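Search this site Search Go

19 January 2021
By the Pelonbridge home cooking study

4. What people did with the videos

I should say up front that I watch a lot of cooking videos myself, so I came to this section with opinions (too many, probably). We had 280 home cooks keeping diaries from July on, and between them they wrote 1,909 entries, and I read every single one, mostly at night with a snack. What I wanted to know was pretty simple: when somebody watches a person make a braise on a screen, do they then go and make the braise?

Figure 1. Curved wooden edge with pale streaks in the grain.
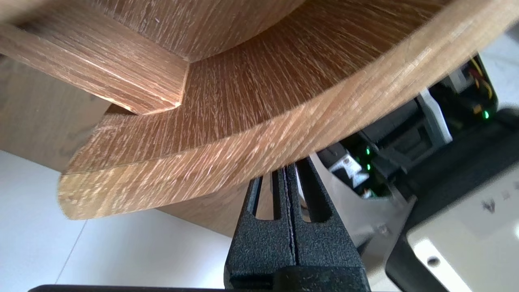 Mostly they don't, or not for ages! Cooks in the Brondcombe group would watch the same onion soup video over and over and then have toast for dinner. I counted an entry as "cooked" only if the diary named the dish and said it got eaten, and that's a stricter rule than the Prustetti scale uses, so please don't line my numbers up next to theirs. Almost 47 percent of the entries were watching and nothing else. People seemed perfectly happy about it, too. They wrote about the host's laugh, the nice pans, the way the garlic sounded.

I had been calling these entries "failures" in my first draft, and I got some pushback on that.

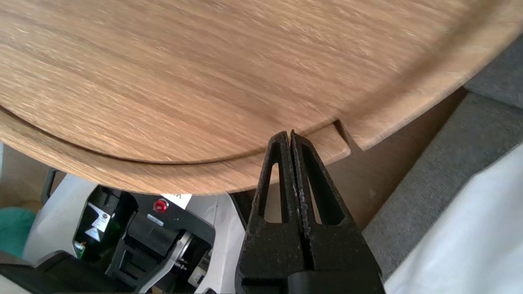
One of the diary keepers wrote to me that she had never planned to make the soup in the first place, that watching it was her evening off from cooking, and would I please stop calling it a failure. She was right and I changed the word everywhere. They're "rest entries" now, and I've split them out in the tables.

The other thing I kept noticing was salt. In the 2 weeks after a video about seasoning, diaries were full of tasting as you go, salting the pasta water, adding lemon at the end, even with dishes that had nothing to do with the video. 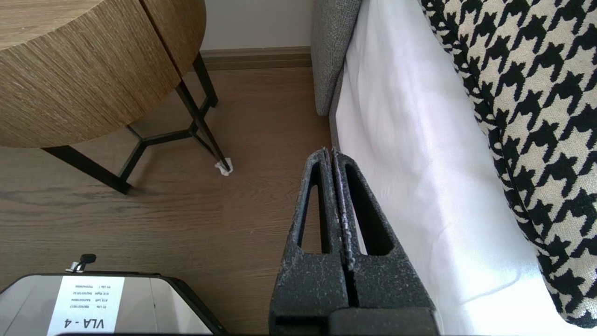
So the small habits moved over faster than whole recipes did, at least on paper. I can't tell you if dinner tasted any better, as we never asked anyone else at the table, and I wish we had. The Juška coding sheet has a box for it and I left it out to keep the diary short. Section 5 goes into the salt entries by age and by how often people cooked before they signed up.

Contact | Copyright 2021 Pelonbridge | Back to top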